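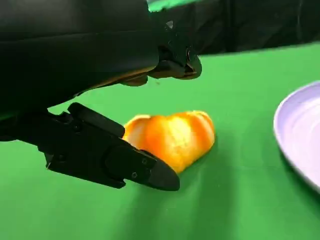 Hand peeling is still the slowest job on a citrus line, and according to Brostov, which buys in prepared fruit for its chilled counters, it is also where most of the waste occurs. The company said that a tangerine which leaves the peeling table with a split segment is of no use to it, that the juice spoils the rest of the tray, and that it would sooner pay more for fruit with some pith left on than receive clean fruit that leaks.

That position is reflected in the revised handling specification for whole peeled citrus published this month by Zuvham, the prepared fruit supplier based at Wellow. The specification applies to tangerines, clementines and small oranges sold whole, peeled and unsegmented. It replaces the supplier's earlier guidance, which dealt with peeled and segmented fruit in a single section and set one limit for surface pith across both.

Scope of the revision

The new text separates whole peeled fruit from loose segments. Whole fruit is graded on three points: the condition of the segment walls, the amount of pith remaining, and the shape of the fruit when set down on a flat surface. Segment walls are given the greatest weight. A fruit with any open wall is moved to the juice stream regardless of its other grades.

Pith is now treated as acceptable in patches. The former guidance required it to be removed as far as possible, which in practice meant a second pass by hand with a blunt blade. Trials at Wellow compared fruit given the second pass with fruit left as peeled. The trials covered 3863 fruit in total, taken from ordinary deliveries with no selection by size beyond the usual sieve. Fruit given the second pass showed more open walls, mostly along the shoulder near the stem end, where the segments stand slightly proud of one another. The second pass has been withdrawn for whole fruit. It remains in use for segments, where loose pith collects in the bottom of the tub.

Shape is judged by eye. Some unevenness between segments is normal in easy-peel varieties and is not a fault. A fruit that opens under its own weight is.

Work surfaces and cleaning

Peeled fruit is to be set down on smooth, non-absorbent surfaces only. Green is the preferred colour for inspection tops, as both orange flesh and pale pith stand out against it, and torn membrane is easier to find during wiping down. White tops may be kept where already fitted but are not to be ordered as replacements.

Surfaces are wiped between trays and washed at each change of variety. Cloths are single use. Peel and fruit are kept on separate tops at all times. Oil from the peel marks the flesh and carries a bitter taste, and it is not removed by rinsing. Rinsing of whole peeled fruit is not permitted at any stage.

Handling and packing

Fruit is lifted from the sides, low down, with even pressure. It is not to be lifted by the stem end or rolled along the top. Contact points should be rounded and free of burrs, and this applies equally to tongs, scoops and tray dividers.

Whole fruit is packed in a single layer, 20 to a tray, in moulded dividers supplied by Ertürk. The dividers have been deepened so that neighbouring fruit do not touch. Trays are lidded within 2 minutes of filling and moved directly to the chiller. Stacking before chilling is not permitted. Part-filled trays at the end of a run are labelled as such and are not topped up from the next delivery.

Records

Each tray carries a label showing variety, delivery reference and the time of lidding. Rejected fruit is recorded by cause, using four headings: open wall, peel oil, bruising and other. The heading "excess pith" has been removed from the sheet for whole fruit. Sheets already printed may be used up with that line struck through.

Availability

The revised specification comes into force at Wellow in December, at the start of the main easy-peel season. A first run of 2000 printed copies will be sent to growers, packers and customers with current accounts, and further copies may be requested in writing. Customers receiving both whole fruit and segments will be sent both sections. Prices for existing contracts are unaffected.

A separate section on grapefruit and other large citrus is in preparation. Until it is issued, the earlier guidance continues to apply to those fruit without change.

About Zuvham

Zuvham prepares and packs chilled fruit for retail counters, caterers and hospital kitchens. Its range includes whole peeled citrus, citrus segments, cut melon and pineapple. All preparation is carried out at Wellow.

Notes to editors

"Whole peeled" refers to fruit with the outer peel removed and the segments left joined. "Pith" refers to the white layer between peel and segment wall. "Open wall" refers to any break in the segment membrane through which juice is released.

Ends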